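Project Report: Teaching Two Arms to Set a Place

Team Batine, fall term

What we set out to do

Our team wanted a policy that can lay out a simple meal setting with two arms, learned completely from people driving the arms by hand. We picked table setting because everybody on the team already knows what a good one looks like, and because forks are hard! A fork is thin, it slides, and it has a front and a back. If a learned policy can deal with a fork we'd feel pretty good about trying other things.

The plan in September was to collect 400 episodes. We ended up with 543, and 101 of those got thrown out during review, mostly for dropped utensils or for the operator stopping halfway to think. The software side is Vusden for recording and Wondley for labeling. Vusden gave us trouble with time stamps in the first two weeks (see the appendix), and those early recordings are not in the 543.

How we collected

Every episode starts with a reset. We agreed on a written list of start positions for the tray, the dishes and the utensils, and whoever is resetting reads the next line off the list. Before we had the list, all of us put the fork in the same spot without noticing, and the first policy we trained only ever reached for that one spot. It was kind of amazing how confidently it grabbed at nothing.

The operator then does the task at whatever speed feels natural. We saved slow ones and clumsy ones too, as long as the fork ended up on the napkin. One thing I got really excited about was the handovers, where one gripper passes a utensil to the other. Those take practice, and you can watch people get better at them over an afternoon.

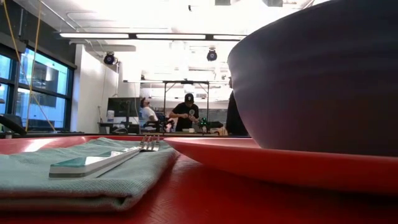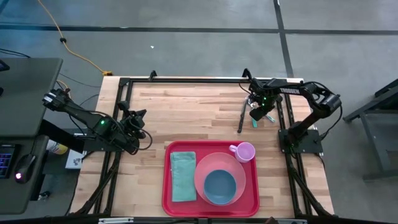
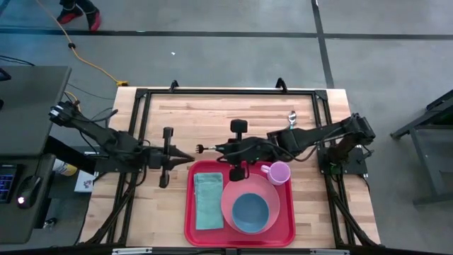

Napkin, plate and bowl in all three; the fork is in the right gripper in the last one.

Kenneth Manalo read our draft and wrote back that we were too proud of the episode count. He would like to see how many different start positions the kept episodes cover, and he suspects that a smaller set with more variety would train just as well. He also asked why the clumsy episodes stayed in, and whether we had tried training without them.

Fair questions, both of them. We have not run the second one yet. For the first, the list has lots of fork positions but far fewer for the bowl, so variety is uneven and we should say so.

What we'd do next

Train on half the kept episodes, picked for spread, and compare. Add more bowl positions to the reset list. Vasconcelos, our other labeling tool, can tag handovers separately, so we want to go back through and mark where each one starts and ends. I can't wait to see that one finished.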